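April 2025

Rain most of the night, clear by breakfast. Walked up to Evness and back before the heat came, 43 minutes each way. The creek is high for the season and the lower stones are under water, so I took the road.

Spent the middle of the day on the water bill. The meter read 3,161 this morning. The office in Drarkisov has me down for 300 gallons more than that and wants it paid before they look into it. I wrote the letter, read it over, took out the angry part and put it in the mailbox.

Planted the second row of beans. The first row is up except at the shady end. The seed packet from Jallon said 200 seeds and I still have plenty, so I'll fill in the gaps next week. Tomatoes stay inside a while longer. Last year I rushed them and had nothing to pick until August.

Sorted the recycling after supper. The town takes glass separately now.
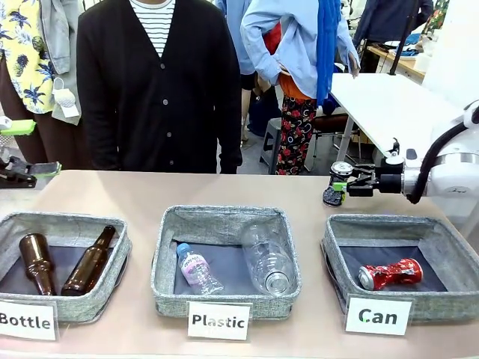
Bottle, plastic, can.

Soup again, with the last of the Kırmızıgül peppers. Need to order more. My knee is sore from the road. Read two chapters and turned the light off early.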